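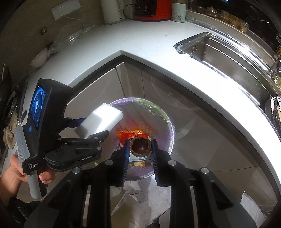
4.2 Hard plant residues in the general waste stream

Hard plant residues were treated as a separate class in the sorting protocol. The class covers nut shells, fruit husks, large stones and the woody parts of corn cobs. Figure 3 shows an item of the type in question, a brown and roughly hemispherical shell, over a kitchen bin with a plastic liner. Earlier composition surveys generally place such items under food waste, garden waste or "other organics", and the choice is often left to the sorting crew. The resulting totals are difficult to compare between surveys, and the treatment route for the material is obscured.

Figure 3. A shell or husk above a lined round bin in the corner of a kitchen.

The distinction matters for two reasons. First, shells and husks contain a high proportion of lignin and break down slowly under the conditions found in most composting plants. They tend to pass through a single composting cycle with little change in shape and are then removed with the oversize fraction at the final screen. Where the oversize fraction is returned to the start of the process, the shells travel with it and may do useful work as bulking material. Where it is sent for disposal, they are lost along with the plastic film and other contamination to which they are attached. Secondly, households appear to be less certain about these items than about soft food waste. The remainder of this section deals with the second point.

4.2.1 Sample and collection

The survey was carried out in Astinthorpe, where the Kumsa collection scheme provides each household with a food waste caddy and a larger container for general waste. The sample consisted of 910 households on existing collection rounds. Flats with shared bin stores were left out, as their waste could not be linked to a single address. Containers were emptied into numbered sacks on the normal day of collection and taken to a covered sorting area at the Pasow transfer station. Participants had been told in advance that waste from their street might be examined at some point during the year, but were not given the date.

Sorting took place in March. Each sack was opened on a screen with a 40 mm mesh. Material retained on the screen was sorted by hand into the main categories. Material passing through it was spread on a tray and examined for shell fragments, which were picked out by hand and added to the hard residue class for that sack. This second step was slow, but a trial without it showed that smaller nut shells were missed almost entirely, so that the class was dominated by coconut, avocado stones and mango stones.

Items were weighed as found. No drying was carried out before weighing, and the weights therefore include any moisture taken up from other waste in the sack. Shells absorb less water than paper or bread, and the error is expected to be smaller for this class than for most of the others. It has not been corrected.

4.2.2 The effect of the liner

Liners caused more difficulty than had been foreseen. Many kitchen bins are fitted with a thin coloured or translucent bag, which is tied and placed in the outdoor container when full. The contents of a tied bag are in effect a record of what was thrown away in the kitchen over a short period, and they were recorded separately from waste found outside any bag. Hard residues were found mainly inside tied bags. They were seldom found outside them, except where a bag had split.

Splitting was itself related to the presence of shells. Broken coconut shell has a sharp edge, and the thinner bags were often pierced where a fragment lay against the side. The liners supplied through the scheme, sold under the name Plastano, are thicker than most of the bags seen in the sample and were pierced less often. They were also used by fewer households, and those households differed from the rest in other respects, including the amount of food waste placed in the caddy. The comparison should not be read as a test of the product.

Several participants mentioned damage to liners as a reason for keeping shells out of the caddy. The caddy liner is compostable and weaker than an ordinary bag, and a torn liner leaves residue that has to be washed out. For these households, the general waste bin is a convenient place for anything hard or sharp, whether or not it is of plant origin.

4.2.3 Householder understanding

A short questionnaire was sent to all households in the sample, and 200 completed forms were returned. Respondents were given a list of kitchen wastes and asked which container they would use for each. Answers for vegetable peelings, tea bags and plate scrapings agreed closely with the printed guidance. Answers for nut shells, coconut shell and fruit stones did not, and a "not sure" box was ticked far more often for these than for any other item.

The guidance in force at the time offers a partial explanation. The leaflet issued with the caddy lists fruit and vegetables, including peelings, but makes no mention of shells. A revised version dated June 18, 2024 adds "fruit stones" to the list and is still silent on shells and husks. Written comments show that respondents filled the gap by analogy. Some grouped shells with bones, which are accepted in the caddy. Others grouped them with wood, which is not. A smaller number reasoned from home composting, where shells are known to persist for years, and concluded that a commercial plant would not want them either.

Lok-yiu Siu, who coded the written comments, noted that the same respondent would often give different answers for a whole shell and for a broken one. Size seems to act as a rough test of suitability: small fragments are swept up with the peelings and placed in the caddy, while a large half shell is picked out and put in the general waste. The sorting results are in keeping with this pattern, although fragments are also easier to overlook on the tray, and part of the difference may be due to the method.

4.2.4 Limitations

The sample was drawn from a single town and a single month. Consumption of nuts in the shell is strongly seasonal in Britain, with a peak in December, and the March figures are likely to understate the annual contribution of this material. Consumption of coconut and mango follows a different calendar and depends on the mix of shops in the area. Shells put out for birds, used as drainage in plant pots or burned in stoves do not enter either stream and were outside the scope of the survey. The questionnaire relied on stated behaviour, and households that returned the form were also those that made more regular use of the caddy.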